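4. Ajuste de la apertura de la pinza

Con el brazo ya atornillado y el firmware de Ilon cargado, toca la parte que a mí más me gusta (¡y la que más tornillos me ha costado!).

1. Apaga la fuente y lleva la muñeca a mano hasta media altura.
2. Enciende, abre Veder y entra en «Pinza». Pon la velocidad a 50.
3. Escribe 372 en «Apertura máxima» y guarda.
4. Manda abrir y cerrar 4 veces seguidas, sin nada entre los dedos.

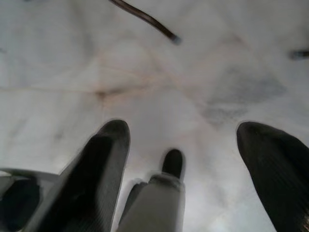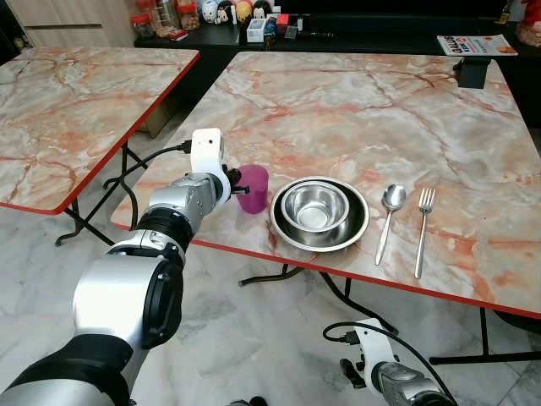 5. Ahora la fuerza de cierre. Yo empiezo siempre muy bajo y voy subiendo poquito a poco, hasta 50 como mucho, porque el servo Tanabe aprieta más de lo que parece. Para las primeras pruebas me gusta algo como el vaso rosa de plástico, de pie y con sitio para que entren los dedos; el plato y el cuenco de acero los dejo para cuando el cierre ya va fino, y los cubiertos para el final, que tumbados en la mesa son otro cantar.

Nota: si un dedo se adelanta a los demás, repite el paso 3 antes de tocar la mecánica. A Stefaniia Hutsuliak le pasaba con su Ukidar y era solo el valor sin guardar.

Precaución: deja holgura en el cable negro de la muñeca, ¡y las manos fuera mientras Veder esté conectado!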